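Sunday, bench 2, late start

Writing this up while I still remember it, and so Saqib doesn't have to decode my texts from earlier. Short version: the gripper on the left arm let go when it shouldn't have, twice, and the second time it also ignored the stop I sent from the keyboard. The second part bothers me a lot more than the first.

Setup was the usual table-clearing job. Plate in front, cup behind it, utensils go in the cup. Same gray cover on the table, same Simard fingers we've had on since January, and the Traltton controller build that Saqib put on Friday night (I know, I know, I said I'd leave updates alone until the release notes had been read by somebody, and I didn't read them either). Grip force set to 13 N, wrist speed turned down because I wanted to watch the placing part closely. I was aiming for 100 cycles before going home. Ha.

The first bunch of runs were lovely. I'd been worried about spoon and metal utensil together, because the plastic and the metal don't squash the same amount and the fingers always end up a bit crooked around them. But it kept lining up over the cup fine.

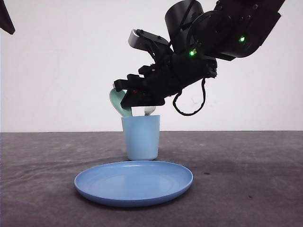 Green spoon and metal utensil at the cup, arm on the left-hand program.

Then on cycle 41 the fingers opened early. No error on the screen, no beep, nothing. The state in the log goes from HOLD to OPEN with no command in between, and the spoon went skating off the table and under the shelf. I fished it out, washed it, restarted the cell and told myself it was a one-off. Bad habit of mine. Rukhsana has a whole speech on this and she's right.

Cycle 58, same thing, only this time I was watching the force readout. It reads 13, 13, 13, drops to zero for one sample, then comes back to 13, and right after the zero the hand opens. So I'm pretty sure the controller sees one zero reading, decides it's holding nothing, and helpfully opens up to try again. The old build wanted several zeros in a row before it would do that. I'd bet lunch that the number got changed to one in Friday's build, but I haven't found it in the config yet, so treat that as a guess.

Now the part that matters. When the hand opened I hit stop from the keyboard and the arm kept going. It finished its downward move, paused, and only then stopped. I had my right hand halfway to the table by then — stupid, totally my fault, I was going for the dropped utensil — and I pulled it back and slapped the red button with the other one. Red button worked right away, power off, brakes on. No contact, I'm fine, nothing bent. But I measured it from the log afterward and there's 600 ms between my keypress being received and the motion stopping. That's way too long to be reaching in on.

I think the keyboard stop is waiting in line behind the retry. When the hand decides it has lost its grip it kicks off that little recover sequence, and the stop request doesn't get looked at until the current step is done. If so it has probably always been like this and we only never saw it because recovery almost never ran.

After that I did some slow checks by hand with the jog pad, no program running, and utensils laid out flat on the table. 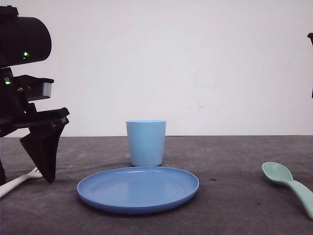
I jogged the wrist up and down and side to side watching the force number, hoping to make the zero show up. Straight up and down: clean. Rolling the wrist toward the plate: clean, clean, then one zero. Rolled it again, nothing for ages, then another zero. That smells like a cable to me. There's a connector at the wrist, the Breletti one with the tiny latch, and it clicked when I pushed on it, so it may not have been seated all the way. I didn't tape it or tie it down because I want Rukhsana to see it the way it is.

So probably two problems stacked up: a flaky force signal (cable or connector), plus a build that reacts to a single bad sample. Either one alone we'd have shrugged at. And then the stop delay on top, which is its own thing and goes on the safety list no matter what happens with the other two.

Left it like this: arm powered down, key out and in the drawer, note taped to the screen. Please don't run the program on this bench, not even slow, until the stop has been tested.

To do:
- Saqib: put Thursday's build back and compare the retry settings
- Rukhsana: wrist cable and connector, swap in the spare from the Kornport box if it looks worn
- me: write a test that sends stop in the middle of a recovery and logs the delay
- me: incident form, the near-miss one
- all of us: hands stay out unless the red button is in. I'm saying this to myself mostly

Logs from both drops are in the bench 2 folder. The file for cycle 41 is missing its first few seconds, I started the recorder late after a coffee refill. Cycle 58 is complete, look at that one first.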